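Furnishing Small Rooms, Unit 2
Handout 2: Glass tops and speckled floors

Read before the session and bring the worksheet from the Turkdale visit. If you missed the visit, use any glass-topped table you can get at for an evening, including your own.

What this handout is for

Last time we went through the usual advice on making a sitting room feel bigger, and most of it fell apart once we asked how anyone would know. Two pieces of it survived long enough to need their own session. One is that a glass coffee table "takes up no space." The other is that a flecked gray carpet "hides everything." Both are repeated in shops, in brochures and in at least one textbook that should be more careful. I have my doubts about both, and I'd like you to have some too before you spend a client's money on them.

Claim one: glass takes up no space

It takes up exactly as much space as any other table of the same outline. You still have to walk around it. You still have to get a vacuum under it. What people mean is that it blocks less of the view, and that is a fair thing to say, provided it gets said in those words and the customer isn't left to discover the difference with a shin.

In the Turkdale room we taped the walking route first and put the table in afterward. Several of you wanted to do it the other way around, on the grounds that the table was see-through and could be fitted in later. Look at your own tape drawings. The route bends as much for glass as it does for the oak one from Skirthorpe.

There is a second problem with the claim. Seeing through a thing only helps if what lies on the other side is worth seeing. Under a glass top you get the floor, the table's own base, the cable somebody pushed out of the way, and whatever rolled there in August. An opaque top would have covered all of that for free.
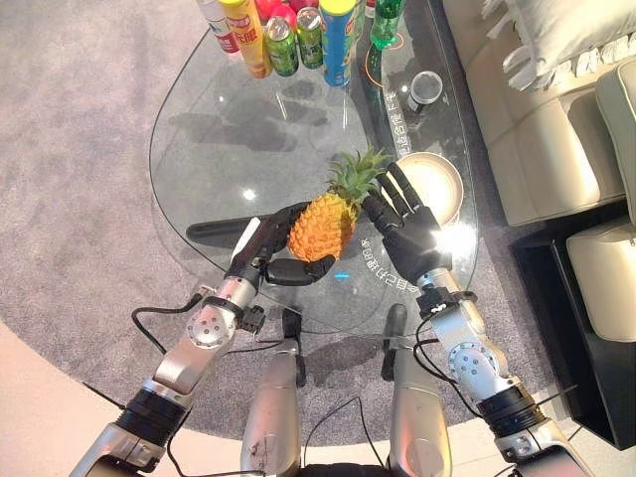
Transparency is a matter of degree, and sales copy treats it as a yes or no. Any top has an edge, a base and reflections, and the more of these you can see the less the thing disappears. Take the table with the rounded, teardrop-like outline: the gray carpet reads clearly through the top, fine, but so does the black bar of the support underneath, and the edge has a faint green tinge. Then there is the white Chinese lettering printed on the glass, one line running down the right side and a curved one in the middle of things below the pineapple. A printed top is asking to be looked at. You can like that or not, but you can't also claim the table vanishes.

Points to settle for yourselves, with reasons:

– Does a curved outline help? The argument is that there are no corners to catch. The counterargument is that a curve sits awkwardly against a straight sofa and leaves a wedge of floor that is no use for anything. I lean toward the second view in narrow rooms and have been argued out of it in square ones.

– Does lettering or pattern on the glass make the top safer, because people can see where it is? Plausible. I have not seen it tested in a home, and I'd want to before I repeated it.

– Does a dark base look lighter than a pale one? The Grecu catalog says so on page after page and offers no comparison. Over a gray floor, try both and decide. Over a dark floor I suspect it stops mattering.

What goes on top

The styling chapter tells you to place one bold object on a clear table, something with height and a rough texture, to "anchor" it. A pineapple is a common choice, and you can see why: diamond pattern on the body, spiky green crown, a strong golden-orange against all that gray. It does draw the eye. My question is what it is drawing the eye away from, and who is going to live with it. A household that uses its coffee table will move the bold object to the windowsill within a week, and your scheme has to work without it.

So when you present your boards, present them twice. Once with the object and once with the table bare. If the second version looks unfinished, the object was doing the work and the furniture wasn't. Photographs in the trade press never show the second version, which makes them poor evidence for anything.

One more remark on contrast. Against a patterned or printed top, a textured object competes. On plain glass it competes only with the floor. This is the sort of thing that can be checked in a minute with a piece of fruit from the canteen and should be checked, because half the group will see it the other way.

Claim two: speckled gray carpet hides everything

It hides some things. Small pale crumbs and small dark crumbs both have something to hide among if the pile has light and dark flecks. That much is just how the pattern works. From there the claim gets stretched to stains, wear, furniture dents and bad seams, and I don't believe any of those without looking.

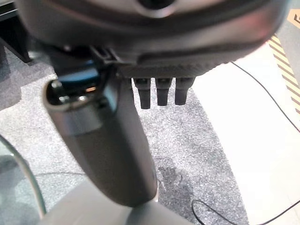
Fig. 2. Gray speckled carpet, fine mottling of light and dark flecks.

Think about scale before anything else. A fine mottle averages out at standing height and turns into one flat gray. Kneel down and it separates into flecks again. A mark smaller than the flecks can get lost in them. A mark the size of a hand can't, whatever the brochure says, and a spill with a clean outline is about the easiest thing in the world for the eye to find on an even texture.

Color is the next thing. Gray flecks on gray will do nothing for you with tomato soup, or with fruit juice, come to that. The Felinby samples we passed around had a label promising they were "family proof." I asked what the family had been doing and got no answer from the supplier.

Then there's the question of whether hiding dirt is a benefit at all. You clean what you can see. A floor that conceals grit will keep it longer, and grit is what wears carpet out. I grant that plenty of people would take the trade, and in a rented place I might take it myself. It should be put to the client as a trade.

Putting the two together

A glass table over a speckled carpet is a very common pairing in show apartments, and the usual reason given is that each makes the other look calmer. Possibly. A fine, even floor does give the glass little to show, and that may be the best case for the whole arrangement. It also means the two claims prop each other up, so you can't judge either one from a room that has both. For the assignment you will need to separate them.

Assignment

Work on the sitting room plan you already have. The table budget is $400 and you may not go over it by calling something a sculpture. The longest side of the table may not exceed 50 inches.

Draw the plan with a clear top, then with a solid top of the same outline. Mark the walking route on each. Write a page on what changed, and if your finding is that nothing did, write that down and defend it. Then state what floor you assumed and what you would expect to change on a different one. "It feels airier" will be returned to you with a question mark next to it.

Use your own photographs where you can. If you use a catalog picture, say what has been left out of it – people, bags, mugs, the remote – and don't argue from it as if it were a room somebody uses.

Reading: the chapter on tabletops, skipping the quiz. The floor coverings leaflet is optional and should be read with the price list next to it.

Related items
Handout 1: Mirrors, pale walls and other promises
Worksheet: Turkdale room, tape plan
Skirthorpe oak table, dimensions sheet
Handout 3: Sofas on legs
Felinby carpet samples, sign-out list
Notes on reading a catalog (Grecu)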